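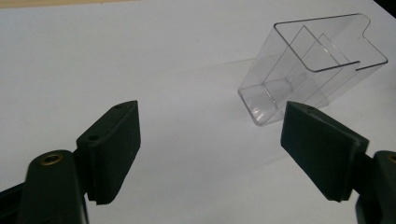 Skudholm Technical School | Automation Workshop

Unit 4 notes: looking after the hand gripper (B. Pacheco)

Start with the finger pads. They are dark and a bit grainy, and they hide dirt beautifully. Wipe them every 50 grips, including the ridged lower edge, where the fluff lives. Swap them at 1,000, or sooner if you can't remember the last time.

The pad screws go in finger-tight plus a quarter turn. The brass inserts sit in plastic, and the plastic always loses. We got through almost 237 screws last year. Please look on the floor.

Open the fingers fully, then try the clear holder lying on its side. Clear plastic on a white table is a mean test, so do it last. Log the result under Skurkley, sheet 412, in ink.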